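Cable day, again

18 Oct 2025

So the gripper cable finally got its own Saturday. I've been putting this off since the arm went on the new table, and every time I walked past I'd look at that loop and think, yep, next weekend.
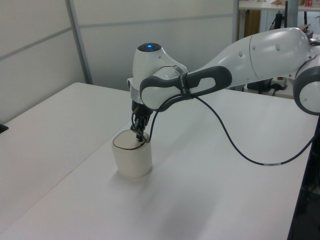
The trouble started with the wrist. If I sent the last joint around past 270 degrees, the gripper would drop off the network for a second and then come back like nothing happened. No error on the arm side, just a line in my log saying the fingers had gone missing. I swapped the power supply first (wrong), then reinstalled the driver (also wrong, and there went an evening), and only then did I wiggle the connector while watching the log. There it went!

Thaddeus Okafor, who got me into all this back when we both worked at Hajdu, had told me weeks ago to leave more slack. I had the cable strapped tight along the forearm so it would look tidy, and all the pull was landing on the plug. Now it hangs in one big lazy loop from the wrist, down onto the table and back off to the side. Ugly as anything, but I can turn the wrist all the way to both ends of my program and the plug doesn't get tugged. I kept the strap by the handle a little loose too.

While I had everything apart I did the rest of the list. Flange screws out, wiped, back in, snugged up crosswise a bit at a time. One of them was barely finger tight, which I'm going to blame on June me. Fingers off, old pads peeled, new ones from Tondeo glued on and left overnight. The old pads had gone shiny right where they meet the rim of the cup, and that explains the slipping I complained about in the last post.

Then the part I always forget: after the fingers come off you have to teach the points again. Mine came back about a millimeter low, and a millimeter is plenty when you're lowering two fingers into the mouth of a cup. I jog down at the slowest speed, stop above the rim, fix the height, save, back out, and do it over until I stop holding my breath. Saved this one as program 717 so I don't mix it up with the old one, which I should probably delete. I won't.

For the test I'm running 500 cycles of the same pick with the wrist turn stuck in the middle. The old setup never got past 9 without a dropout, so I'll be checking the log after dinner.

Still to do: a proper clip for where the cable leaves the table (Cledurer has one, but shipping costs more than the clip), and a second label for the far end. If anybody runs the Varine sleeve on a setup like mine, does it stiffen the cable much? I'd love to hear before I order a whole roll.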